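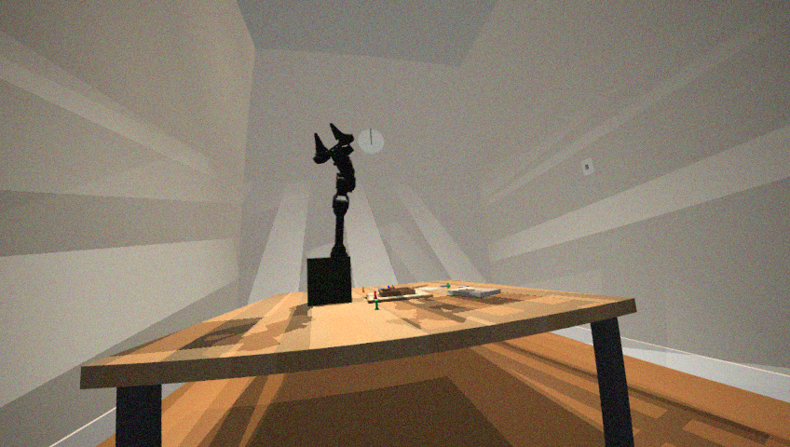 Skasell is launching Nomum, our first full line of belts, small bags and watch straps, and it goes on sale in June through our own site and at Sotov stores. I'm Valentin Lefèvre, I started Skasell, and I'm writing this release myself, so please forgive me if it runs on a bit (I did cut a whole section on thread). Nomum is 12 pieces in nine colors, and everything in it is made to be taken apart with your fingers and put back together in a different color. The launch pairing is a light orange-tan leather with a darker, greyish brown edge, very much like the tabletop up top with that thick band running along its front, and I'm wearing it on my own waist as I type. If you only have room for one color story in your June pages, I'd love it to be that one!

For anybody who hasn't come across us before, Skasell has been a belt company up to now. Belts are what we know. We've sold them to menswear shops, to a couple of hotel groups for their front desk uniforms, and to a lot of people who found us when an old belt gave out and they got tired of buying the same thing again. Those customers wrote to us constantly. They wanted to keep the buckle and change the strap, or keep the strap and lose the buckle, and for years we handled those requests one at a time at the bench. Nomum grew straight out of that pile of mail.

How it works

Every piece closes and connects with the same small fastener, which we developed with Dumlao, the hardware maker behind all of our buckles. You press, you turn, it lets go. The belt buckle comes off the belt. The strap comes off the crossbody bag. The watch strap comes in two halves that can each be swapped, so yes, you can wear one color on top and another underneath, and I've seen people in our office do it with far more confidence than I have.

I was nervous about the fastener for a long time. A belt takes a surprising amount of abuse, what with sitting down, driving, big lunches, and a piece of hardware that feels clever in a meeting can feel awful by the end of a long flight. Dumlao sent us version after version. One of the early ones was beautiful and left a mark on my shirt. Another was perfectly comfortable and clicked every time I breathed in. The one we settled on is flat on the back, slightly rounded on the sides, and silent. It comes in brushed steel and in an aged brass, and both finishes will be offered across the whole line. Polished gold was on the table for a while and I talked everyone out of it. I may regret that by the holidays.

What's in the line

The belts first, obviously. There's a dress width and a casual width, plus a narrow one meant to go over a dress or a long jacket. All of them can be trimmed at home at the buckle end, and there's a little card in the box that shows you where to cut. Please read the card before you pick up the scissors. I've trimmed a sample too short myself and it now belongs to my niece.

Then the bags. We kept them small on purpose. There's a crossbody about as deep as a paperback, a flat pouch for cards and keys, and a belt bag that slides onto any Nomum belt and sits at the hip. The belt bag was the last one we added and it's already the one buyers pick up first. I think people are ready to have their hands free again without looking like they're heading out on a hike. The crossbody has an inside pocket with no zipper, just a deep fold of leather, and a longer strap than most bags this size. Tall customers have asked me for that for years, so here you go.

The watch straps round it out, together with a key loop, a luggage tag and a plain wrap bracelet made from the leftover lengths. The bracelet is my personal favorite thing in the line and I'm told it's the one that makes us the least money. Fine by me.

Colors

The nine colors run from that orange-tan through a grayed brown, a dark navy that's almost black, a brick red, a soft olive and so on, up to a chalky white that I was against and have since come around on. We picked them so that any two would look all right next to each other. That sounds easy and took most of a winter. We laid swatches out in every order we could think of, under the office lights and then by the window in the morning, and the red got changed again and again before it stopped fighting with the olive.

The edges deserve a word too. On most belts the edge is painted to match the face of the leather. On Nomum every edge is a shade darker or a shade grayer than the face, so you get a clean outline when the piece is worn. It's a small thing and I'm a little obsessed with it. It's also forgiving, as edges are the first part of a belt to show wear, and a darker one hides the scuffs well.

Where to find it

Sotov will carry the full line, with a swap counter at the front of the accessories department where customers can try straps and hardware together before they buy. Staff will be trained on the fastener, and I'm visiting several of the stores in person in June to do some of that training. If you're a writer and you'd like to meet up on one of those stops, tell us where you are and we'll see if the route works. I'm always happy to talk leather over a bad coffee.

For the opening week, each Sotov store will have up to 200 extra straps set aside just for swaps, in all the colors, so nobody should have to go home with a second choice. After that the swap stock will be refilled along with everything else. Our own site will offer the same thing by mail, and we've rebuilt the product pages so you can put a piece together on screen and see it in your combination. It's a simple tool and I've lost whole evenings to it.

Anything bought from us directly can be exchanged within 30 days, and that includes a strap you've already clipped on and worn around the house. I want people to try things. A color that looks great on a phone can look strange with your favorite coat, and you won't know until the two are side by side. The one exception is a belt that's been trimmed, for reasons my niece could explain to you.

What we're doing with older Skasell belts

This is the question I've had most from existing customers, so let me answer it here. If you already own a Skasell belt with a Dumlao buckle, you can send it in and we'll fit the new fastener to it at the bench. There's a small charge for the work and the return shipping. Most of our belts can be converted without any trouble. A few of the very early ones are too thick at the fold, and in that case we'll write to you before we do anything and you can decide whether you want it back as it is. Please don't send belts from other makers. I love that people ask, and we really can't do it well.

For shops and press

Independent shops that carry our belts today will be able to order Nomum from the same price list as before, with no minimum on colors. I know how hard it is for a small shop to take every shade in every width, so order the ones you believe in and lean on the swap stock for the rest. We'll supply a small countertop stand with the first order. If you'd like to see samples ahead of June, get in touch through the trade page on our site and we'll put a box together. Let us know which hardware finish you'd like to see, or ask for both.

Press samples are available on loan, including the full color set and a pair of loose fasteners to play with. Product photos, prices and care notes are on our press page, and so is a short film of the bench in action. I'm around for interviews most mornings before 9 and again in the late afternoon. Ask for me by name, or ask whoever picks up to walk you through the line, as everyone on the team has helped make it and most of them explain the fastener better than I do.

About Skasell

Skasell makes belts and small leather accessories for everyday wear, sold through our own site, through independent shops and, starting with Nomum, through Sotov. Our hardware is made by Dumlao. We run a repair bench year-round and take in our own pieces of any age.

Press contact: Valentin Lefèvre, founder, Skasell, by way of the press page on our site.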